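4. Recording trials for the grasp-order study

Bogale set-up guide, revised 19 Feb 2025

This section covers one recording block at the Turness table. Read section 3 (hand calibration) first. If the hand has been off the wrist for any reason since the last block, calibrate again before you start.

The study compares two ways of training the policy. Policy A learned from 3,476 trials in which the object order was fixed. Policy B learned from 3,728 trials in which the order was drawn at random for each trial. Both are tested on the same layouts, so the table has to be set the same way for both.

4.1 Setting the table

1. Wipe the gray surface and let it dry.
2. Place the white bin toward the back of the table, right of the center line. Its long side faces the robot. Check that it is empty.
3. Place the peach and the pear on the right side of the table, with the peach farther back and the pear nearer the front edge.
4. Place the blue cube toward the front, left of the hand.
5. Load the layout file and compare it with the table. Small differences in the angle of the cube are fine. Do not straighten it.

Note: Layouts are stored by number in the Bridier folder. Layouts made before May use the old bin position and will be rejected at load.

4.2 Starting a block

1. Clear the area within reach of the arm.
2. Turn on wrist power, then hand power. Wait for the status line to read READY.
3. Send the hand to its start pose, palm down with the fingers open.
4. Check that the cable loop at the wrist is free to move and is not caught on the table edge.
5. Choose the policy by its code letter only. The operator should not know which letter stands for which policy until the block is closed.
6. Press Record, then Run.

A block is 200 trials. You may pause between trials but not during one. If you stop in the middle of a trial, mark it VOID and run it again at the end of the block.

Caution: Keep your hands off the table while the arm is powered. Use the stop button before reaching in to reset an object.

4.3 Scoring

Score a trial as a success only if every object is in the bin and the hand has gone back to its start pose. An object resting on the rim counts as a miss. Write the order in which the objects were picked, even when the trial fails. The order is the main thing we are measuring.

In the first blocks, Policy B recovered from a dropped object more often than Policy A. It was also slower, by 8 seconds per trial at the median. We do not yet know if the gap holds with more than three objects, and the Clommont layouts are meant to test that.

4.4 Head camera check

Compare your own head camera view with the two below. The bin, both fruits, the cube and the hand should all be in view. 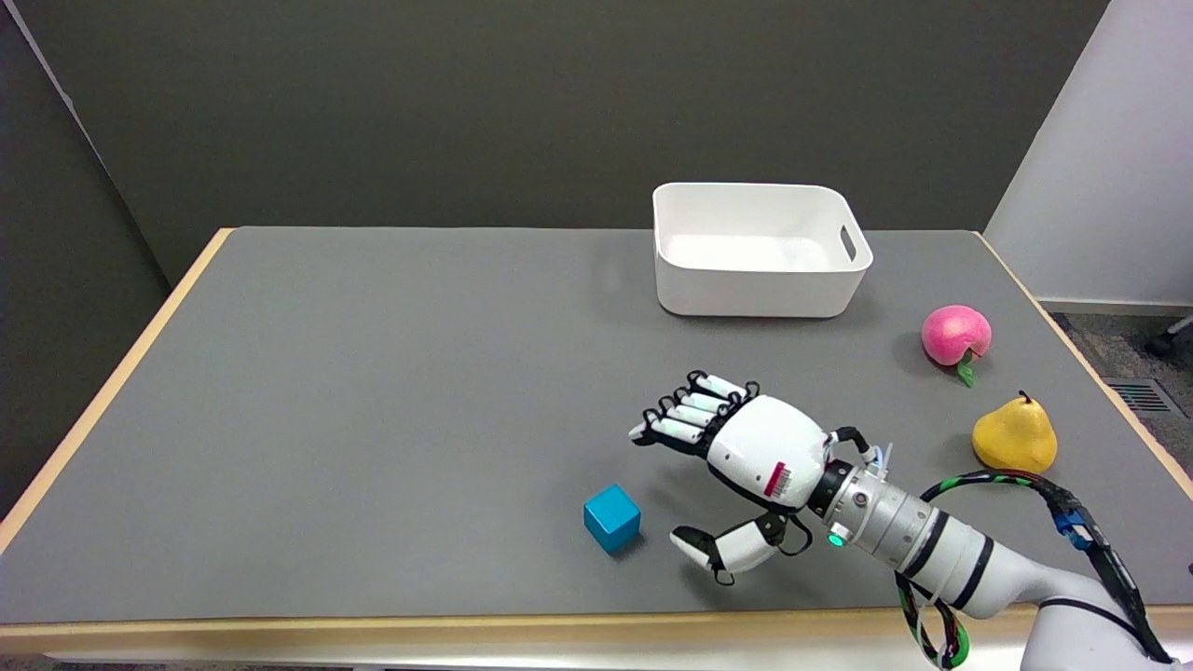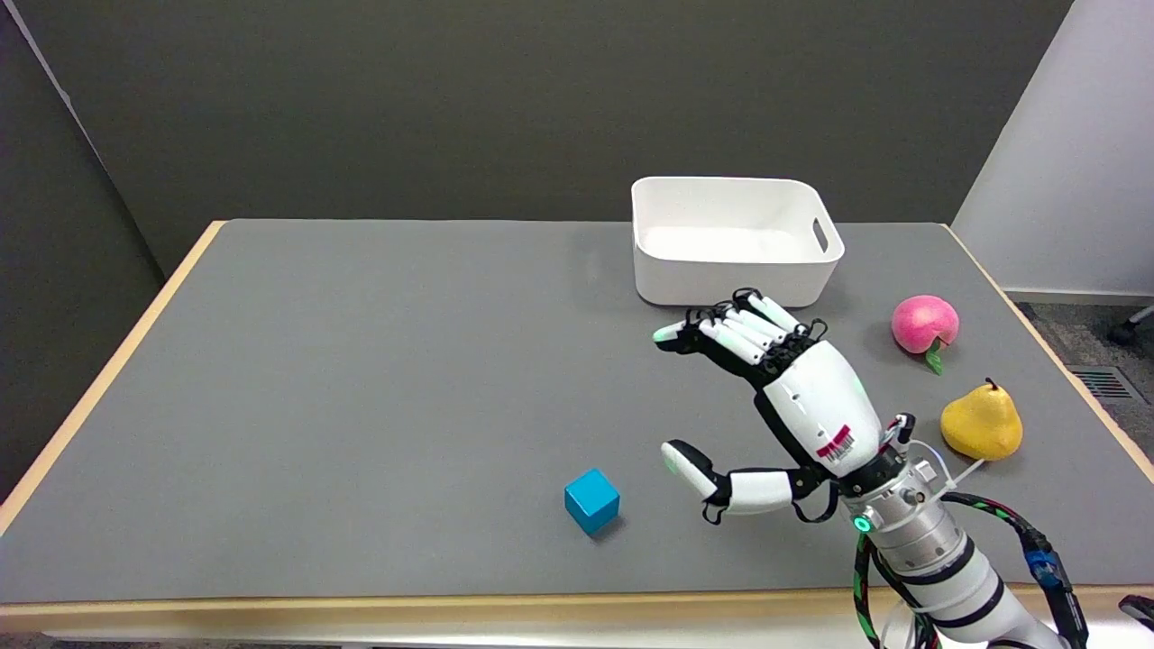 Boris Kovačević wrote back after reading the draft of this section that the rim rule in 4.3 is too strict for the pear, which can settle on the edge and then roll in once the arm has moved away, and he would like such trials given their own code so they can be counted either way later.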